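Bench planning pack: simulated arm cell, kitchen tasks

This repository holds the planning sheets, the simulation renders and the cost notes for one arm cell. It was put together so that the purchase could be argued over before any money was spent. The data is small: 51 short episodes, rendered at two or more viewpoints, with the joint positions saved alongside. The sheets matter more than the episodes.

Last updated 2022-09-26.
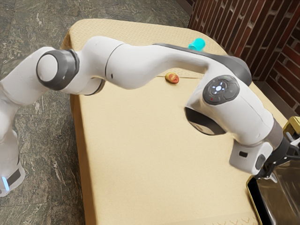 Jozefína Koubek
Equipment planning, Rullbridge

What is in the folders

episodes/ – rendered runs with joint logs
layouts/ – table and base positions tried so far
budget/ – quotes, spares, delivery and fitting
checks/ – reach and clearance sheets, filled in by hand

Each episode folder has its own notes.txt. Where the notes and the budget sheet disagree, trust the budget sheet.

How the layouts were used

We started from floor area. The room at Bunting has a usable strip along one side, and the table, the arm and a walkway all have to share it. Layout A puts the arm on a stand on the floor. Layout B bolts it to the table, which saves floor space but needs a stiffer and dearer table. All the episodes here use layout A. Layout B exists only as a drawing. 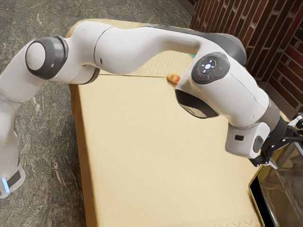
Reach is the figure that moves the price most, as the next size of arm up also needs a heavier stand. We were quoted for both sizes and had hoped to manage with the smaller. In layout A the base stands to the left of the table and the gripper works over the container on the right, so the upper arm passes across the tabletop and small items such as the fruit end up underneath it. For planning purposes, treat that strip of table as shared space and do not allow it in full when working out how many items a task can hold. The clearance sheet has a column for this.

Budget lines

Stand and floor fixings: 600
Spare fingers and pads: 400
Table, cloths and small props: not yet quoted
Arm, controller and gripper: see budget/quotes, two suppliers (Adon and Jalten)

Amounts are in pounds, before VAT. The Adon quote includes fitting and the Jalten quote does not, so they should not be compared on the first page totals. Fitting is split out on the second tab. Delivery was given as 15 weeks by both, counted from the order and not from the quote.

Appliances are the part we left out of the first draft. A real cell for kitchen tasks needs things to open, fill and turn, and they wear out.

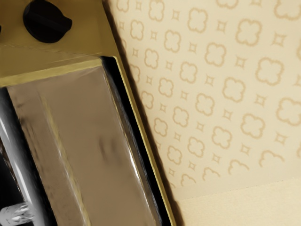 The second draft has a separate line for them, with replacement every year. Knobs and door hinges should be priced as spares where the maker sells them. Where they are not sold separately, put down the cost of a whole second unit.

Known limits

The renders say nothing about cable runs, noise or the power supply in the room. Lighting is as the simulator gives it and should not be used to choose lamps. Contact forces were not saved, so the episodes are no help in picking a gripper by grip strength.

Some early notes.txt files still use the old stand height. They are marked OLD on the first line and will be redone when the stand is ordered, which we expect to be in April.

Changes

Send corrections to the quotes as a new row with your initials. Please do not overwrite the old figure – we need it when the supplier asks what they told us.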